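Slow Paint in Flallommont

The old Cartwright building in Flallommont has nine studios, and on most mornings the lights are on in all of them by eight. Rent is low, the windows face north, and the freight elevator works when it wants to.

The painters on the second floor share a sink, a kiln they rarely use, and a habit of working in layers. A single canvas can take 90 days. Thin coats of oil go down, dry, get sanded, and go down again. One artist keeps a notebook of every color she mixes, with a dab of the paint beside each entry. She has filled three of them and still can't match a gray she made two winters ago.
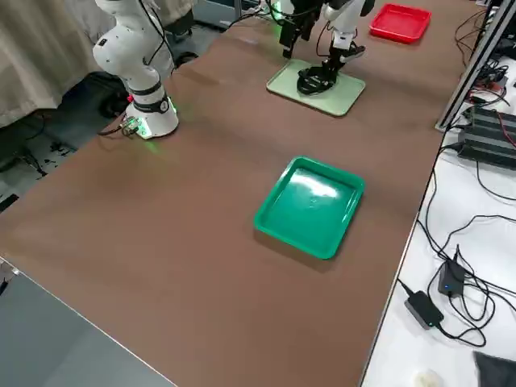

Two robot arms on a long table, one of them with its gripper over a pale green tray.

In September the group hung its first show at Plekura, a narrow gallery across the river. It was called Prenderia, after a street that used to run behind the building. Small works sold first. The largest piece came home again and is now leaning in the hallway, face to the wall, where its owner says she will leave it until she knows what to do with the left side.

Open studio hours are posted on the door downstairs. Visitors should use the side stairs and watch for wet canvases on the landing.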